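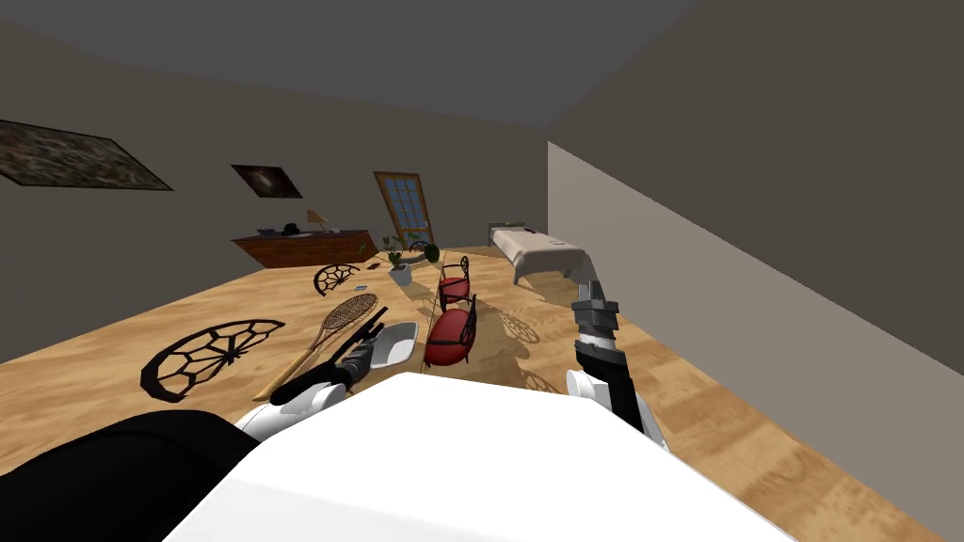
4.2 Floor colour and the judgement of brightness

The colour of a floor has received less attention in housing studies than the colour of walls, although tenants speak about it often. In our survey of rented flats in Aravena, 63 of the 100 households mentioned the floor when they were asked why a living room felt bright or dark to them. Most of these answers concerned wood. A light honey-coloured plank floor can be brightly lit in its middle and slightly shadowed along the walls, and it is this difference between middle and edge that many respondents tried to describe, usually with words such as "soft" or "uneven". Respondents with dark floors used these words seldom. They spoke more about the windows, and about the hours in which they had to switch on the lamp.

We had expected that the age of the building would explain a good part of the answers. This was not the case. The flats in the Plillaten quarter are older and have smaller windows, but their tenants gave almost the same brightness scores as the tenants in the newer blocks along the river. When we divided the sample by floor colour, the scores separated much more clearly. The effect remained when rooms facing north were considered alone – a group which is small, and for which we do not want to claim too much. 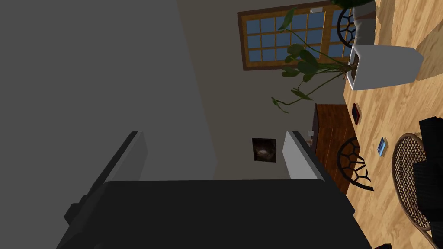
A second point concerns the walls. In the interviews, beige walls were described as warm and grey walls as calm or cold, depending on who was speaking. The same tenant could also change the word during one interview, for example when the talk moved from summer to winter. For this reason we coded the wall answers on a scale of 5 steps and did not use the words themselves in the comparison. Two coders worked separately on all 1,671 statements, and disagreements were discussed until one code was agreed.

The ceiling presented a difficulty of a different kind. Under sloping roofs, respondents did not always separate ceiling and wall, and some statements had to be left out of the analysis. The Dravedetti brightness scale, which we adapted for the questionnaire, has only one item for both surfaces. In a later version we would divide this item.

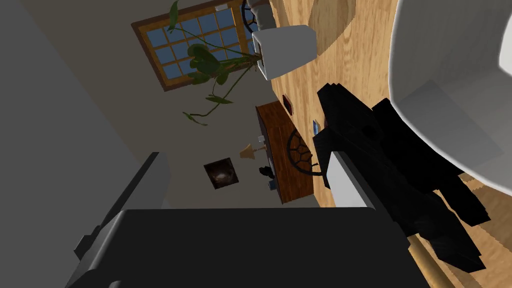 Figure 4. Wooden floor and beige wall in a tilted view.

Tenants who had chosen the floor themselves must be treated with care. They gave higher scores in nearly every room, also in the evening, when daylight could not play a role. It is possible that satisfaction with the choice is measured here together with brightness. The interviews in the Driltier blocks, carried out in June, allow a limited check, as all floors there were laid by the owner before the first tenants moved in. In this group the difference between light and dark wood was smaller but had the same direction. Section 4.3 considers whether rugs and large furniture reduce it further.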